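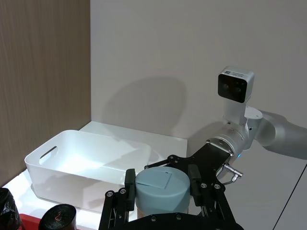 Lidded container in the gripper at the second station, with the white bin behind.

News and Visits > Open Days > Clakside

Members of our packaging study circle attended the open day at the Clakside automation hall on a Wednesday in July. I set down my observations in this journal for those who were unable to attend, and for the several colleagues who have asked whether the trip is worth the train fare.

The hall is shared by two firms. Vunuline occupies the ground floor and Melteck the mezzanine. Visitors were received at 9 a.m., issued badges, and divided into groups of 19. According to the printed program, 140 places had been offered and all were taken by the end of the previous week. Our group was led by Soo-ah Yeom, who has charge of the handling work at Vunuline and who answered questions with patience, including my own, which were numerous.

The first station concerned conveyors and need not detain the reader. The second concerned small household packages and the difficulty of moving them between open bins using two arms. Ms. Yeom explained that a round package with a smooth lid is a less friendly object than a square carton. A flat pad meets a curved wall along a narrow line, and the force must be set with care if the wall is thin. She added that Vunuline keeps a library of 200 everyday packages, purchased from ordinary shops, and that new ones are added each month.
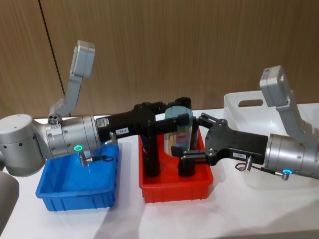

The question of two arms was raised at once by Lamisi Antwi of our own circle, who wished to know why one would not suffice. The reply was that one arm suffices for many items, but that handing a package from one side of a table to the other allows each arm to remain within its comfortable reach. It also permits the grip to be changed along the way. The price is a more demanding program, as both grippers must agree on where the package is and on which of them is to let go.

I asked about speed. Ms. Yeom declined to give a figure and stated that the present work is directed at reliability. I found this a sound answer, although two members of our group were plainly disappointed by it.

Lunch was served in the Okafor Room, which seats far fewer people than were present. The organizers may wish to consider two sittings next year. The afternoon talk on the mezzanine dealt with software licensing and ran past its hour, and I left before the discussion. A set of notes covering both floors may be requested at the Clakside front desk. It runs to 900 words and contains a useful list of further reading.

Our next meeting will take up the subject of lids and closures. Members who attended the open day are asked to bring their program booklets.

14 shares | 3 comments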